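Powder dispensing: revised bench practice for Room 203

Meltunberg, 2019-07-27

The teaching and preparation labs at Meltunberg have moved to a single written practice for transferring dry powders into narrow-neck glassware. The change follows a review in April by Niilo Ahonen, who compared the quantities signed out of the dry store with the quantities recorded at the bench. Over the review period the two totals differed by 1,938 g, most of it traced to heaped scoops entered in the log as level ones.

A clear scoop is now specified for all uncolored powders. The fill line can be read through the wall of the bowl, and residue on the inside is easier to find before the scoop goes back in the drawer. Opaque scoops are to be returned to the store.
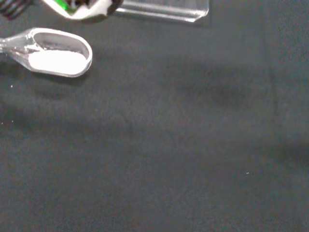

The working surface should be dark. Spilled white powder is hard to see on a pale bench, and cleaning records from the old surfaces were unreliable for that reason. Fabric mats are acceptable for staging but must be shaken out and vacuumed at the end of each session; they are not to be used under liquids.

Scoops are calibrated by mass, one powder at a time. Yolanda Tello has prepared a card for each stock powder giving the mean mass of a level scoop over 2 sets of weighings. The cards replace the Grenier conversion table, which assumed one bulk density for everything and should be removed from the binders. Where a procedure calls for better precision than the card gives, weigh the portion on the Sjöberg balance and disregard scoop counts entirely.

Transfer is through a dry, wide-mouth powder funnel. Seat the stem in the neck before the scoop is filled. Round-bottom flasks go in a ring stand of matching size — cork is preferred, as it grips the glass and does not slide on a smooth bench. Tap the cone lightly with a gloved finger if powder bridges at the top of the stem. Do not push it through with a spatula or rod; the chipped necks found in the April check were all attributed to this.

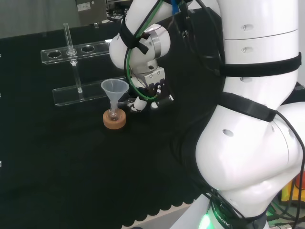
Funnel seated in a round-bottom flask on a cork ring, with the test tube rack behind.

Funnels used for powders are kept separate from those used for liquids and are stored stem down in the Pellard cabinet. A funnel that has been rinsed goes on the drying pegs overnight and is not available for powder work until the next morning.

Stock containers above 500 g stay in the dry store. Smaller containers may be kept at the bench for the length of a session, lids closed between portions. Replacement scoops and calibration cards can be requested from Yolanda Tello; corrections to the written practice go to Niilo Ahonen.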